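Chapter 4

Buying the Kit: What It Costs, and What It Costs After That

I put off writing this chapter for as long as I could. The chapters on arms and hands were a pleasure, and I could have gone on about joints for another fifty pages, but sooner or later somebody has to fill in the order form, and in my working life that somebody has usually been me. So let's talk about money. If you're reading this on a course, you may be tempted to skip ahead to the chapter on grasping. Please don't! I've seen more good projects stall over a missing mounting plate than over bad code.

By the end of the chapter you should be able to put together an equipment budget for a small team working on household tasks, argue for it in front of people who'd like it to be smaller, and know which lines will grow on you over the year. You'll need the task list you wrote at the end of Chapter 3. Keep it next to you as you read.

4.1 Start with the jobs

My first budget was for a small outfit called Jarora, where I was the third person through the door and the first who owned a decent calculator. I did what most beginners do, and opened the catalogues. I had a lovely afternoon. I priced two arms, a mobile base, a rack of computers and a very handsome workbench, and when I added it all up I felt rather proud of how thorough I'd been. Lizeth Cuadros read it over a sandwich and asked me which jobs the arms were going to do. I said household ones. She asked which household ones, in whose house, and how often, and I had to take the whole thing home again.

What I should have done (and what I'd like you to do) is write the jobs down the left-hand side of the page and leave the equipment column blank until the jobs column is full. "Cleaning" isn't a job. "Wiping a hob", "emptying a bin" and "scrubbing under the rim of a toilet" are jobs, and they want quite different things from your budget. A hob is flat and at a comfortable height. A bin is light, then heavy, then light again. A toilet bowl is low and curved, it's awkward to see into, and whatever goes in there has to be washed or thrown away afterwards.

Once you've got the jobs, add four columns: where the work happens, what touches the work, what gets spoiled, and how many times you'll need it done before the results are any use to you. The third column is the one people leave out. I left it out for years.

4.2 The quote and the bill

A quote tells you what a supplier wants for a thing in a box. The bill is everything you pay until the thing is doing the job, and the two can be a long way apart. When we moved into the Kurham building we bought a gripper at a price everyone was pleased with, and then paid for an adaptor, a longer cable, a second longer cable, a bracket to stop the cables catching, and a power supply with the right plug on it. The extras came to 1,308 pounds. None of it was hidden, by the way. It was all on the supplier's site if you knew to look, and I didn't know to look.

So for each item on your list, ask the supplier the following before you ask for a discount:

What does it bolt to, and is that part included?
What does it plug into, at both ends?
Which parts wear out, and can I buy them separately?
How long does a repair take, and do I get a loan unit while I wait?
What will the software cost in the second year?

Get the answers in writing. If the salesperson goes quiet at the fourth question, put a spare in your budget.

I'd also set aside 20 per cent of the hardware total for things you haven't thought of yet. You'll be told it's padding. When I'm told this I bring out the Kurham list, which I've kept, and read out the two cables.

4.3 Paying for demonstrations

A robot arm that can't do the job is an expensive coat stand, and the way many teams now get it to do the job is to have people show it. That means your budget has a second half, and in my experience the second half is the one that gets squeezed. You're paying for the gear people wear or hold while they work, for the rooms they work in, for their hours, and for somebody to look through what comes back and throw out the bad stuff.

Hand-held grippers look like a bargain next to an arm. They are, too, as long as you remember that you're buying for each person working at once, with a spare for when one goes down. The printed markers want a line of their own. A scuffed marker is a poor marker, and cleaning jobs scuff things. Then there are gloves, straps, batteries, chargers, storage for the recordings, and a box to carry it all in. On the Helness project I budgeted for everything except the box, and we spent July moving kit between flats in shopping bags.

Rooms are the other surprise. A mock-up bathroom in your own building costs a lot to plumb and only ever looks like one bathroom. Borrowed or rented rooms are cheaper to start with and give you more variety, but you'll pay in travel and setting-up time. I now work out both, over the full length of the project, before I say which I prefer. For short projects I've come down on the side of rented rooms every time so far.

4.4 The bathroom line

Bathrooms deserve their own heading in your budget, because I've never seen one come in under the estimate. Space is tight, so jobs take longer to set up. Consumables go at a frightening rate: brush heads, gloves, cleaning fluid, wipes for the equipment itself. You need to ask about splash protection, and you need to decide early whether a tool that has been in a toilet bowl will ever be used for anything else. (I say no, and I buy coloured tape to mark them.)

Fittings vary as well. A plain toilet and a smart one with its own controls are two different jobs as far as planning goes, and if your customers are likely to have both, you need hours for both. 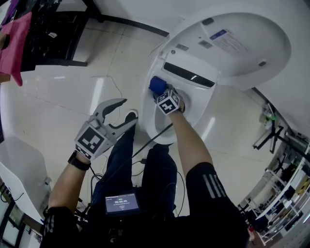 Scrubbing the bowl of a smart toilet, with a marker cube on the back of the right hand and a gripper in the left.

Rigoberto Bedoya read a draft of this section and disagreed with me in the margin, at length. His view is that I've got the order wrong, and that a team with a small budget should leave bathrooms out of the first year altogether, spend the money on kitchens and come back when there's something working to show. He'd rather see one room done properly than two done thinly, and he thinks my allowance for brush heads and gloves would be better spent on another pair of hands. He also says that marking tools with tape is asking for trouble and I should buy separate sets with separate cases.

He's right about the cases, and I've changed my own practice. On the rest I'm less sure. If the people you're building for want their bathrooms cleaned, and ours nearly always did, then a year of kitchens leaves you knowing very little about the thing they asked for. What I'd suggest is a small bathroom line in year one, enough to find out what it really costs, with the larger sum held back until you've seen the figures. Put your own view in the notes to your budget, with your reasons. You may well be asked.

4.5 Before you read on

Take your task list from Chapter 3 and pick 2 jobs from it, one dry and one messy. Fill in the four columns from section 4.1 for each. Don't put any prices in yet. Then write down, for the messy job, everything you'd have to replace after a week of steady work, and keep that page safe, as we'll be pricing it in the next section alongside the real order sheets from the Carhuamaca project. Those sheets have my mistakes left in, including the workbench, which arrived in three crates and wouldn't go through the door.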